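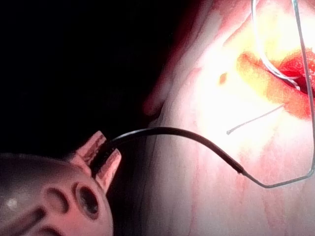 Needle held near one end, thread running off toward the practice pad. Suture bench, Cindico.

We rewrote our bench rules for robot suturing practice this month. A few people at other labs asked for them, so I'm posting the main ones in a thread. These cover pads only. Work on anything else goes through a different process and I don't handle it.

1/ Needle grip. Jaws close on the body of the needle and stay off the point. If the tip touches a jaw, stop and change the needle. We used to let people finish the run and then check. We don't anymore.

2/ Pick the grip before you move toward the pad. If you need to regrip, back away first, regrip in open space, then come in again. Regripping over the cut is the most common fault in our log. It was number one at Istdale too when we compared notes.

3/ Loose ends. Cut thread that lands on the pad can stay there until the stitch is finished. Then you pause the arm and pick it up with hand forceps. Do not send the gripper after it unless picking up thread is the task you wrote down at the start.

4/ Needle count. Signed out at the start, signed in at the end, same sheet, same person. If the numbers don't match, the bench stays closed until they do. Yes, even if you are sure it went in the sharps bin.

5/ Pads. 20 stitches to a pad and then it gets retired. Stained pads are fine for practice. They are not fine for scored runs, where everyone should start from the same surface. Write the stitch total on the back in marker.

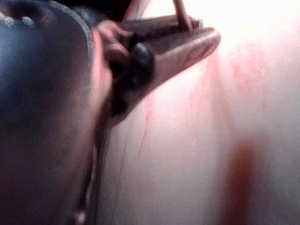 CLERKDEN, 28 June 2026

Second half of the thread. These are the rules that took the most arguing.

6/ Hands. A hand in the work area means the arm is paused. Paused means the person at the console says "paused" out loud and the person at the bench says it back. A light on a panel doesn't count. We tried it with the light alone from December and people stopped looking at it.

7/ If you are holding a tool near the gripper, say what you're about to do before you do it. Short words. "Moving in." "Cutting." "Out." It feels silly for the first day or two.

8/ Anything that hangs down near the arm gets clipped back before power on. Cables, straps, badge cords, sleeves. Walk all the way around the bench and look from both sides.

9/ Lighting. Set the lamp with the wrist camera view open on the screen. A bench that looks fine to your eyes can be blown out to white on the camera, and then you lose the thread against the pad. If you can't follow the thread on screen, turn the lamp before you touch the controls.

10/ Same goes for focus. Parts right up against the lens are going to be soft. If you need detail on something that close, use a second view or back the arm up. Don't guess from a blur.

11/ Jaw service every 1000 closures, full wrist check at 2000. The counter is in the log header. Don't reset it when you swap operators. Somebody did that twice and we had to throw out the numbers for that arm.

12/ Two people minimum, 6 maximum in the room. Watchers stay behind the tape.

The sheet we use for sign-out and faults is the Lozano form with two columns added, one for regrips and one for pauses. One page, both sides. It takes a minute or two to fill in.

Couple of replies to DMs while I'm here. No, we don't require gloves at the console, only at the bench. Yes, students can run the arm once they've logged their bench hours on the other side of it. And the pause rule applies to senior staff the same as everybody else.

Still open: how long one operator should go without a break. We have a number written down and I don't think it's right. If your lab has a limit that people follow, please post it under this.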